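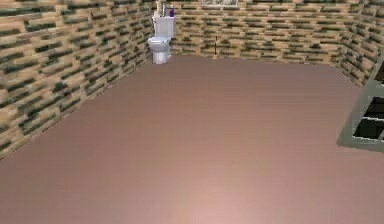
June, afternoon

Still on the simulated bathroom set. Su-chen Pan's message this morning says we are at 740 episodes and asks whether that is "enough to start". My view is that we have 740 files, and I would like to know what is in them before anyone trains on them.

Went through a batch by hand. Of the 619 marked as successful, I watched 413 before my eyes gave up. The success flag only checks that the bottle has ended up inside the target zone. It says nothing about how it got there. Several of the ones I watched have the bottle sliding in on its side after a knock, and the checker is perfectly happy with that. I have started a list of the worst in the shared folder (bottle_bad.txt, please add to it, please don't tidy it).

Rooms. The generator gives us a big floor, brick on the walls and the fittings pushed out to the edges. Fine for testing the drive. I am less convinced it teaches anything about bathrooms. Any bathroom I have stood in, you can touch two walls at once. In this one there is a long run of open floor before you get anywhere near the toilet, and the start pose is drawn from the whole floor, so a large share of every episode is driving in a more or less straight line. If we score by time step the thing will look brilliant at driving in a straight line.

Purple bottle on the tank: from the far start poses it is tiny in the view. Next to it are two pale upright things, and at that distance I couldn't have told you what they were without opening the object list. If I can't, I don't see why we expect the model to. Su-chen thinks it will use the colour. It probably will, and then we swap the purple for white and find out what we have taught it.

Wall texture is smeary close up, worst along the left side. Asked whether we can have a sharper one. Answer was that the Jeludance export caps the size and it "shouldn't matter". Written down here so I can find it again later.

Tried this after lunch:
- start pose limited to the half of the floor nearest the toilet
- room size left alone
- same operator script, same checker

359 episodes queued, not looked at yet. Won't be mixing them with the first lot. Separate folder, name starts near_.

Boltow want a figure for their slide. I am not giving them the 619. They can have the hand-checked one when there is one.

To do
Checker: add an upright test for the bottle, and a limit on how fast it may be moving when it enters the zone.
Ask Nistthorpe how they pick start poses. Last time they said "randomly" and left it there.
Plot of path length against success. Expect it to be dull.
Colour swap set, even a small one, before training and not after.
Find out who changed the camera height in the config. The tops of things on the tank are going out of view and I don't remember agreeing to that.

Left the queue running, log is on the Mizuno machine.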